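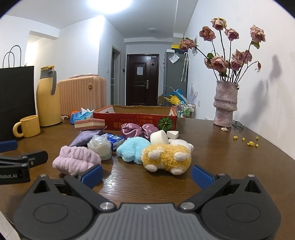

홈 | 설치 | 인식 | 제어 | 문제 해결 | 내려받기

Treltport 사용 설명서
4장. 테이블 위 물체 인식과 파지 계획 설정

작성: Slamet Latuheru
2024년 11월 7일 목요일

이 장은 손목 카메라의 영상을 받아 파지 후보를 만드는 부분을 설명합니다. 3장의 카메라 보정을 마친 다음에 읽어 주십시오. 보정 파일이 없으면 인식 노드는 시작되지만 후보의 좌표가 맞지 않습니다.

4.1 시작하기 전에

테이블 위에 인형, 스펀지, 천 파우치처럼 부드러운 물체가 모여 있으면 깊이 값이 고르지 않습니다. 털이 긴 인형은 표면의 경계가 흐리게 나오고, 투명한 컵은 깊이 값이 비어 있는 경우가 많습니다. 이런 배치에서는 기본 프로파일 대신 soft_mixed 프로파일을 사용합니다.

주의: 프로파일을 바꾸기 전에 제어 노드를 정지 상태로 두십시오. 동작 중에 바꾸면 이전 계획이 끝까지 실행됩니다.

4.2 인식 노드 설정

1. 설정 도구 Stetollow를 열고 왼쪽 목록에서 "인식"을 선택합니다.

2. 프로파일 항목에서 soft_mixed를 고르고 "적용"을 누릅니다. 상태 표시가 "대기"로 돌아올 때까지 기다립니다.

3. "자기 마스크"를 켭니다. 그리퍼의 몸체와 손가락 부분이 영상 아래쪽에 항상 들어오므로, 마스크가 없으면 손가락 패드가 물체로 분할됩니다. 파란 패드는 색이 선명해서 특히 잘못 잡힙니다.

4. 마스크는 손가락을 완전히 연 상태와 완전히 닫은 상태에서 각각 한 번씩 저장합니다. 중간 각도는 소프트웨어가 보간합니다.

5. 그리퍼 2대를 함께 쓰는 경우에는 "상대 그리퍼 마스크"도 켭니다. 상대 그리퍼는 영상 가장자리에 일부만 보일 때가 많고, 이때는 영상만으로 분할하지 않고 관절 상태에서 계산한 위치를 사용합니다.

참고: 상대 그리퍼의 위치가 늦게 갱신되면 마스크가 실제 위치보다 뒤에 남습니다. 두 장치의 시각 동기를 먼저 확인하십시오. 동기 방법은 2장에 있습니다.

4.3 작업 영역 지정

1. "작업 영역" 화면에서 "평면 찾기"를 누릅니다. 테이블 면이 초록색으로 칠해집니다.

2. 칠해진 부분이 테이블 밖으로 나가면 모서리의 점을 끌어서 줄입니다. 복도나 문이 열려 있는 방에서는 뒤쪽 가구까지 후보가 생길 수 있습니다.

3. "최대 거리"를 입력합니다. 단위는 mm이고, 초기값은 400입니다. 테이블 안쪽 물체까지 다루고 싶으면 값을 조금씩 올리면서 미리보기를 확인합니다.

4. 건드리면 안 되는 물체는 "금지 영역"으로 둘러쌉니다. 꽃병, 머그, 뚜껑이 열린 상자 등은 한 개씩 따로 둘러싸는 것을 권합니다. 여러 개를 한꺼번에 둘러싸면 그 사이에 있는 작은 물체도 계획에서 빠집니다.

주의: 금지 영역은 높이가 있는 상자 모양으로 저장됩니다. 꽃처럼 위로 퍼지는 것은 바닥의 넓이만 보고 정하지 말고, 가장 넓은 높이에 맞추십시오.

4.4 파지 후보 확인

1. "후보 계산"을 누릅니다. 물체마다 후보가 점수 순서로 나옵니다.

2. 물체 하나를 선택하고 손가락의 접근 방향을 화면에서 돌려 봅니다. 옆으로 누운 인형은 머리와 몸통이 두 개의 물체로 나뉘는 일이 있습니다. 그럴 때는 두 영역을 선택하고 "병합"을 누르십시오.

3. 작은 메이크업 스펀지나 머리끈이 목록에 없으면 "최소 면적" 값을 낮춥니다. 너무 낮추면 테이블에 떨어진 꽃잎까지 물체로 나옵니다.

4. 헤어밴드 같은 고리 모양은 중심이 비어 있습니다. "중심 우선" 옵션을 끄고 "가장자리 우선"을 켜야 손가락이 빈 곳을 집지 않습니다.

5. 결과가 좋으면 "장면 저장"을 누릅니다. 이름에는 영문과 숫자만 사용할 수 있습니다.

참고: 투명한 컵의 후보는 점수가 높아도 믿지 마십시오. 안에 든 휴지의 깊이만 읽고 컵의 벽은 읽지 못한 결과일 수 있습니다. 버전 2부터는 이런 후보 옆에 노란 표시가 나옵니다.

4.5 천천히 실행

처음 실행은 반드시 "단계 실행"으로 합니다. 접근, 닫기, 들기의 각 단계에서 멈추고, 다음 단계는 사람이 눌러야 시작됩니다. 손가락이 닫히는 동안 패드 사이에 손을 넣지 마십시오.

계획이 "충돌"로 끝나면 로그 창에서 충돌한 물체의 번호를 찾습니다. 번호가 self로 나오면 4.2의 3번으로 돌아가 마스크를 다시 저장합니다. peer로 나오면 4.2의 5번을 확인합니다.

한국어판에서 이상한 표현을 발견하시면 문서 담당 Oana Roman에게 알려 주십시오. 메뉴 이름이 화면과 다를 때는 화면의 이름이 맞습니다.

다음: 5장. 힘 제한과 패드 교체

이 사이트는 언어 설정을 저장하기 위해 쿠키를 사용합니다. 계속 이용하시면 쿠키 사용에 동의하는 것으로 봅니다. [동의] [설정 변경]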